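Planning the Equipment Budget for the Woston Cell

3 May 2019

The equipment request for the Woston handling cell was submitted in April, and several readers have asked how the figures were reached. I set out the main considerations below, as the same questions will return when the Lumodville site prepares its own request.

Our first decision was to fund simulation before hardware. A license and a suitable workstation took a modest share of the budget, and they allowed the team to try gripper openings and approach angles against perforated panels before any purchase order was signed. Surface pattern was treated as a variable in its own right, with camouflage prints applied to both the panel and the background.

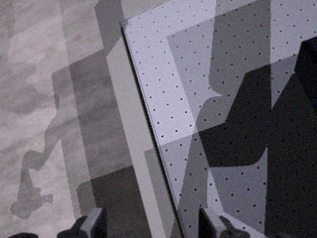 Lizeth Huamán

The second decision concerned the gripper. Plistico quoted for 2 models, and the difference in price was smaller than the difference in delivery time: 40 days for one and 100 for the other. We have asked for the first, with spare fingers entered on a separate line. Fingers wear, and in past years replacements were charged to general maintenance, where they were difficult to trace.

Floor space also required attention. Marchuk surveyed the bay and allotted us some 245 square feet, including the guarding. This rules out a second arm for the present, although the electrical supply has been sized to permit one later.

Lev Horobets has reviewed the training line and recommends that it be paid from the operating budget. I agree with him, and the revised sheet will show it there. Installation and freight remain open until the final quotation is received.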